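Home / Health Conditions / Hand Hygiene / How Long Should You Wash Your Hands?

I've been washing my hands wrong for most of my life. I found that out from Hadiza Abubakar, an infection control nurse at the Endier clinic, who let me pester her over coffee one afternoon in March. 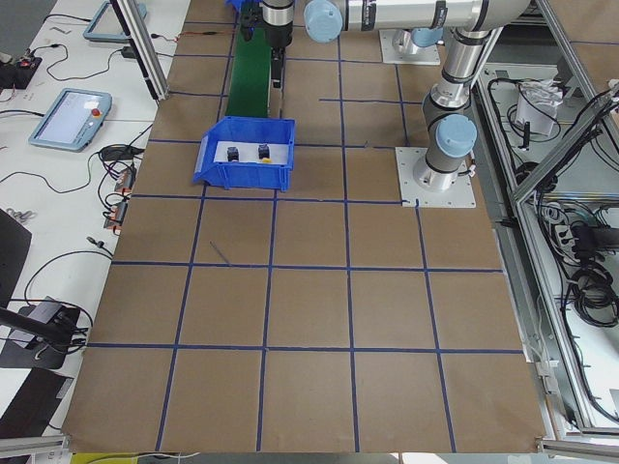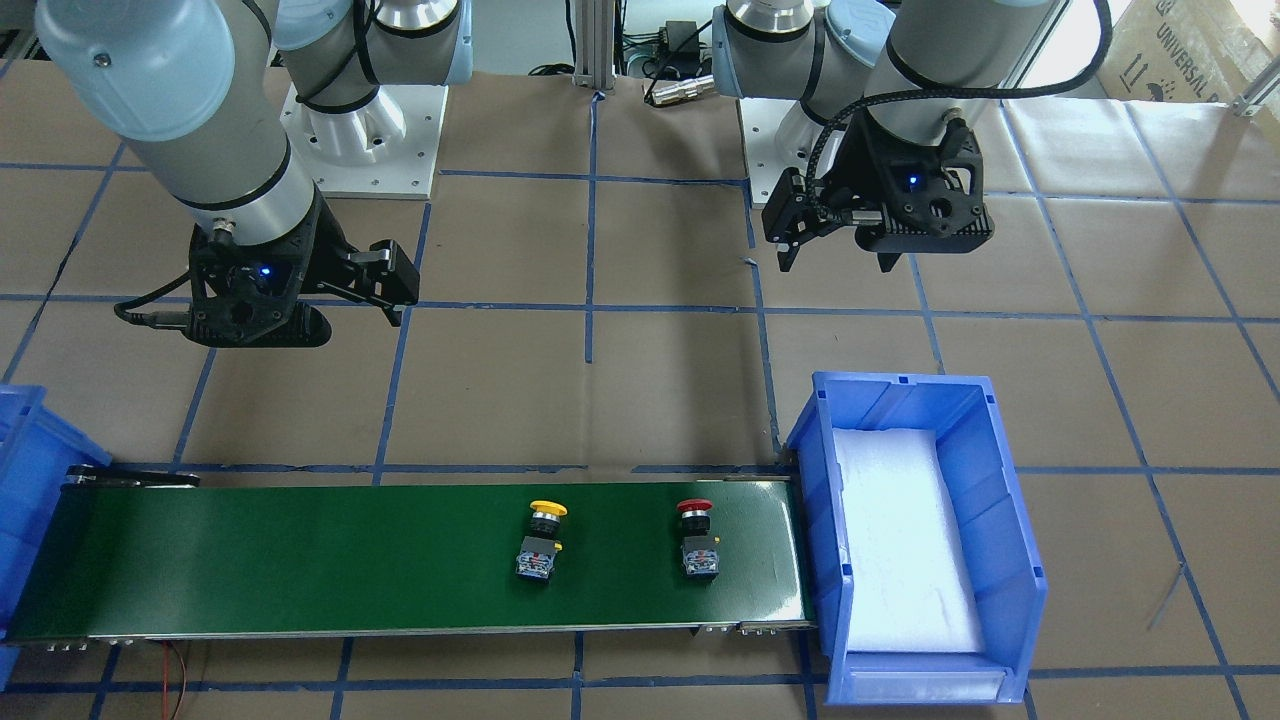
Is a quick rinse ever enough?

"No, and everybody asks me that hoping I'll say yes," Hadiza told me, laughing. She wants soap, a proper lather and the backs of the hands too. I asked about thumbs (I skip them, it seems) and she made me show her my technique right there at the table. I did not do well!

"People go for the palms and stop," she said. "Thumbs and fingertips touch everything - your phone, your sandwich, your eyes."

What about sanitizer?

She keeps a bottle in her bag and uses it on the bus, but if her hands look dirty or feel greasy she goes and finds a sink. "And let it dry by itself. Don't wipe it on your jeans."

I had just wiped mine on my jeans. She saw. We ordered another coffee, and I washed my hands first, thumbs and all.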